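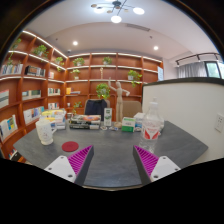

The Rolten gripper is finally at the stage we promised in the application, and I'm so pleased to be able to write that! Your money has gone on the second set of finger frames, the pads and a better motor from Salminen. The magenta ridged pads are on both fingers now, each finger has its white mounting plate, and they angle in towards each other just as we drew them. I've been trying it out at the table among the books and the water bottle, with the wooden mannequin looking on.

Spending to 23 May is within budget, with 90 pounds left over for wiring. Printing the frames took 56 hours in all (two of them came out warped, so I did those again). Mizanur Cassim at the Hunlow workshop is helping me with the motor control and has been brilliant.

Still to do: a quieter gear, a proper cable guide and the write-up for the Himis open day in September. I'll send the receipts separately.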